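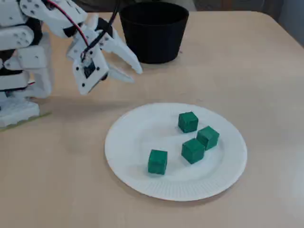

Cable Routing, Homing and First Pick Tests on a Printed Servo Arm

Part 4 of the bench arm build

Posted 2024-06-03 by Sanne Wuyts

Part 3 ended with the brackets assembled and every servo turning under power. This part covers the wiring to the wrist, setting the home position, teaching the waypoints, and the first routine that moves something: cubes from a paper plate to a plastic pot. The arm is the Zestelent printed design with Kanyarat Phetsri's modified wrist plate. If you built the stock wrist, the cable steps differ slightly and are noted where they do.

What you need

The assembled arm, bolted or clamped to its base
Bench supply or the 12 V adapter from Part 2
Servo bus adapter and a USB cable
Two flexible leads for the wrist, one for power and one for data
Small cable ties and a roll of low-tack tape
Four light cubes, a paper plate, an open-topped pot
A laptop with the Thongsuk control script installed

Step 1. Route the wrist leads

Switch off the supply before touching any connector. Bring both leads in from above the arm. An overhead hook or a shelf bracket works as the anchor point. Running them along the links looks neater but puts a tight bend at the elbow, and I broke a conductor that way in November after two weeks of light use.

Plug the leads in at the wrist, then move the arm by hand to full reach, to full fold, and to both ends of base rotation. At each position the leads must hang with some slack. Mark the anchor height with tape once it is right. Leave 164 mm of free length between the last tie and the wrist plate. With the stock wrist the connector faces backward, so start longer and trim after testing.

Do not tie the two leads to each other along their full length. One tie near the wrist is enough.

Step 2. Fix the base

The base must not creep. Clamp it if the table allows. On a table that can't take a clamp, use a thin non-slip mat and add weight at the back of the base. Mark the base outline on the table in pencil or tape so it can be put back after a knock. All taught positions are relative to the base, and a shift of a few millimeters is enough to miss a small object.

Step 3. Set the home position

Power up with torque disabled. Support the upper arm with one hand, as it will drop as soon as you let go. Fold the arm until the upper link rests against its stop and the gripper is level, then run:

arm home --store

The script reads each servo and writes the values to home.cfg. Open the file and check that no joint is close to either end of its range. The servos report 0 to 4095. If a joint reads under 339 at home, remove its horn, turn it one spline and refit. Skipping this causes a wraparound later, where the joint takes the long way to its target at whatever speed you have set.

Step 4. Calibrate the gripper

There are two values to store, open and closed. For open, move the fingers apart until the gap clears a cube with room on both sides. For closed, put a cube between the fingers and close by hand until it is held without visible squashing, then subtract 7 counts from the reading.

Set the current limit before the first powered close. I use 800 in the script's units for the arm joints and half that for the gripper. A stalled gripper servo heats up quickly. If the housing is too warm to keep a finger on, lower the limit and let it cool.

Step 5. Lay out the objects

Put the plate within easy reach, not at the limit. Near full extension the arm sags and the approach height becomes unreliable. Stand the pot beyond the plate with enough space between them for the gripper to turn.

Place the cubes with a finger-width gap where possible. A pair nearly touching is a harder case: the outer finger has to come down in the gap, and if it lands on the neighboring cube the pick fails. Start with the one that stands on its own.

The plate rim matters more than expected. Approach from above the rim and descend vertically. A slanted approach drags the lower finger over the edge and moves the plate.

Step 6. Teach the waypoints

Each pick needs four points:

above – over the cube, fingers open
grasp – at cube height, fingers open
lift – same as above, fingers closed
drop – over the pot, clear of the rim

Disable torque, move the arm by hand to each point and store it with:

arm teach <name>

The drop point is shared by all cubes, so teach it once. Keep it high enough that a held cube clears the pot rim with the arm sagging slightly under load.

Step 7. Run it slowly

arm run pick1 --speed 20

Keep a hand on the supply switch. Watch the leads on this first run more than the fingers. If either one goes tight, stop and return to Step 1. Raise the speed in small steps after three clean passes.

Known problems

Gripper closes off center: one finger horn is a spline out. Refit and redo Step 4.

Servo drops off the bus during lift: voltage dip. Use thicker supply wire or add a capacitor at the base. The Devex adapter boards need their ground jumper fitted as well.

Cube turns in the grip: the fingers are meeting it on a corner. Rotate the wrist to match the cube faces and reteach grasp.

Part 5 covers reading the wrist module from the Plurmont board and replacing the fixed waypoints with measured ones.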